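화이트보드 얼룩, 다들 어떻게 지우세요?

작성자: 보드마카유목민
조회 3,489 | 댓글 5

동네에서 작은 공부방을 하고 있습니다. 벽에 건 보드가 Civa 제품인데 올해로 3년째 쓰는 중입니다. 작년까지는 멀쩡했는데 여름 지나고 나서부터 지워도 회색으로 번진 자국이 남습니다. 특히 방학 동안 글씨를 안 지우고 둔 왼쪽 위가 심합니다. 거기는 파란 마커로 시간표를 적어 놨던 자리입니다.

지금까지 해 본 것은 물티슈와 마른 수건입니다. 물티슈는 닦을 때는 깨끗해 보이는데 마르면 도로 뿌옇습니다. 마른 수건은 힘을 줘야 조금 지워집니다. 마커는 Pekgate 리필형 검정, 파랑을 씁니다.

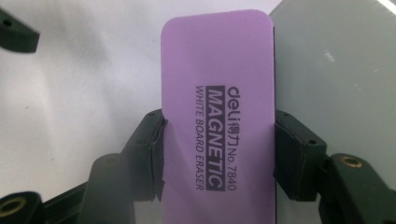
보드가 문제인지 마커가 문제인지부터 모르겠습니다. 9월에 새 반이 시작이라 그 전에 정리하고 싶습니다. 지우개는 deli 得力 No.7840, 연보라색 자석식입니다. 전에 쓰던 것보다 특별히 나쁜지는 잘 모르겠습니다. 보드를 새로 사는 건 마지막에 생각하려고 합니다. 같은 증상 겪어 보신 분 계시면 부탁드립니다.

댓글

분필세대
오래된 글씨 위에 새 마커로 덧칠하고 마르기 전에 바로 지워 보세요. 마커 안에 있는 용제가 굳은 잉크를 녹입니다. 시간표 자리는 이걸로 될 겁니다. 전체가 뿌연 건 다른 얘기고요.

수학2층
소독용 에탄올 추천합니다. 천에 묻혀서 닦고 마른 천으로 한 번 더. 저희 학원은 2주에 한 번씩 이렇게 합니다. 물티슈는 그만 쓰세요. 제품에 따라 보습 성분이 보드에 남아서 그 위에 쓴 글씨가 더 안 지워집니다.

sinaga77
에탄올은 저는 반대입니다. 자주 쓰면 코팅이 상합니다. 전에 Sinaga 보드를 매주 알코올로 닦다가 1년 만에 표면이 거칠어져서 버렸습니다. 중성세제를 물에 아주 묽게 타서 닦고 물걸레로 헹궈 내는 게 낫습니다.

ㄴ 수학2층
표면 재질이 뭐였나요? 법랑이면 에탄올로 그렇게 되지 않습니다. 저희 건 법랑인데 6년째 그대로입니다.

ㄴ sinaga77
법랑 아니고 제일 싼 도장 제품이었습니다. 그래도 글쓴이 보드가 뭔지 모르는데 무조건 에탄올부터 권하는 건 아닌 것 같습니다. 구석에 먼저 해 보라고는 해야죠.

ㄴ 수학2층
그건 맞습니다. 구석에 먼저 해 보세요.

빈교실
지우개 펠트도 한번 보세요. 가루가 꽉 차면 지우는 게 아니라 펴 바르는 꼴이 됩니다. 저는 Masa 극세사 천으로 바꾸고 나서 지우개는 급할 때만 씁니다. 천은 빨아 쓰면 되니까 돈도 덜 듭니다.

보드마카유목민 (작성자)
답변 감사합니다. 시간표 자리는 덧칠해서 지우니 거의 없어졌습니다. 희미한 줄이 두 군데 남았는데 멀리서는 안 보입니다. 재질은 구매 내역을 찾아보니 도장 강판이라고 되어 있어서 에탄올은 보류하고 세제 쪽으로 해 보겠습니다. 지우개는 탁탁 털었더니 가루가 꽤 나왔습니다. 극세사 천도 주문했습니다. 혹시 세제로 닦고 나서 얼마나 말린 다음 써야 하나요?

ㄴ sinaga77
헹구고 마른 천으로 닦은 뒤에 저는 하룻밤 둡니다. 급하면 선풍기 틀어 놓으세요.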